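Vasseur Adds White Wire Rack With Wooden Dowel to Its Virneck Storage Line

8/6/24 - Vasseur today announced a wire rack for closets, entryways and laundry rooms, sold under the Virneck name.

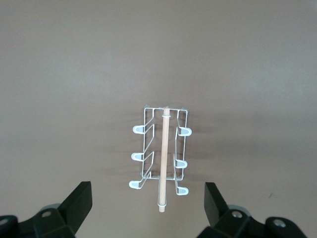
Huguette Lacroix asked for a rack that stores flat between uses, after fitting out narrow closets where a fixed shelf took up too much of the wall. Her request went to the Goltel workshop, which prepared the final drawings.

The rack is bent from thin, white-coated wire. Diagonal zigzags inside the rectangular body lead out to six short prongs, three per side, each finished with a rounded white cap. The prongs are staggered left to right, so items hung on one side do not line up with those on the other. The lower prongs sit on wire legs that reach past the bottom crossbar.

A slim wooden dowel is supplied with each rack. It is longer than the wire body and can be stored along the center line. Replacement dowels will be sold separately in packs of 20.

Racks ship flat, 28 to a carton. The first production run is 400 cartons. Retail orders open in November through Zoden stores; trade customers may order now, with a minimum of 100 racks - mixed deliveries with other Virneck items are accepted.

Trade inquiries: Valentin Carré, Vasseur sales office.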